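Home | Diary | Workshop | Older entries

Monday, 24th February

Yayra sent me another article this morning about how machines will be doing our chores by September. She sends one every few weeks. I read it standing at the sink with my sleeves wet. Folding, tidying, sorting the hardware drawers, all of it "nearly solved," according to a man from Praltent who I'd bet has never hunted for the right screw.
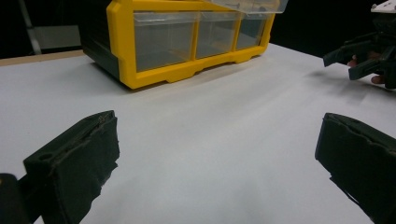

Yellow-and-black organizer, clear drawers.

Drawers like these are my test. A small plastic drawer wants a light pull, and if you give it too much the whole thing comes out and you're on your knees until supper. I've done it with two good hands and 50-odd years of practice. Kojo says grippers are getting better every month and I'm a dinosaur. Maybe so. He also said that about the Trellska vacuum, and it spent last week wedged under my couch.

Picking a thin screw up off a flat top is worse. My own fingernails barely manage it.

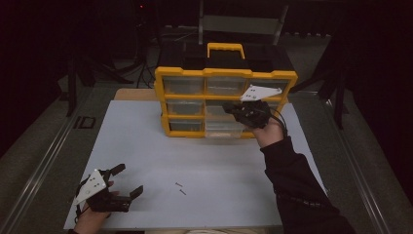
Would I pay 1,000 dollars for a machine that put the screws away?
Not this year. I'd want to watch it do the job in my own garage, with my mess, before I paid anything.

Told Yayra as much. She sent back a laughing face and a second article. Must call Sena about the gutter.

Filed under: Grumbles, Gadgets
Last updated 9 p.m.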